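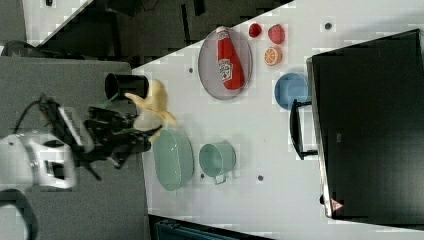 Zavala Play Library Opens Second Branch, Adds Saturday Hours

FOR IMMEDIATE RELEASE
April 16, 2019

RISHAM – The Zavala Play Library, the toy lending service on Edeck Street, opens a second branch next month in the old shoe store at Gado Square. Doors open at 9. Coffee and juice till it runs out.

Members can borrow from either location on the same card. Return to either one too. No new sign-up needed, no extra fee.

The new branch starts with 725 toys and games on the shelves. Building sets, puzzles, ride-ons, dress-up, musical instruments, and a large pretend kitchen section – the most requested category at Edeck Street two years running. With the new stock the full collection comes to 1396 items, all of them searchable in the online catalog.

"We had families waiting weeks for a play kitchen set," said Nanami Uchida, director of the library. "Two kids, small apartment, they want it for a month and then they want something else. So we bought more. And then we had no place to put it."

The Gado Square space was found last October. Work on the floor and the back wall took longer then planned. The ramp at the front entrance is finished, and strollers can be left inside by the window.

What's new for members:

Saturday hours at both branches, 9 to 1
Loan period goes from three weeks to four
Up to five items at a time, was three
Puzzles with a missing piece now go in a free bin by the door, take what you like
Party boxes (plates, bunting, games for ten kids) can be reserved by phone

Yearly membership stays at $65 per household. Half price for grandparents and for licensed home daycares. The first 100 households to join at Gado Square get two extra months added on.

Natalina and Evaristo Gentile, members since the first winter, will run the repair table on opening day. Bring a toy with a loose wheel or a dead battery case. Dolls too. No electronics with a screen please.

Story time with Lucrezia Martinelli at 10:30, repeated at 11:30. Ages two to six, sit on the rug, adults stay in the room.

Donations: clean, complete, no stuffed animals. Drop off at Edeck Street only untill the new shelves are up. Large items, call first.

Parking behind the square is free on Saturdays. The 9 bus stops across the road.

Press contact: Nadja Lehner, Zavala Play Library, Edeck Street, Risham. Interviews and branch visits by arrangement, weekday mornings best.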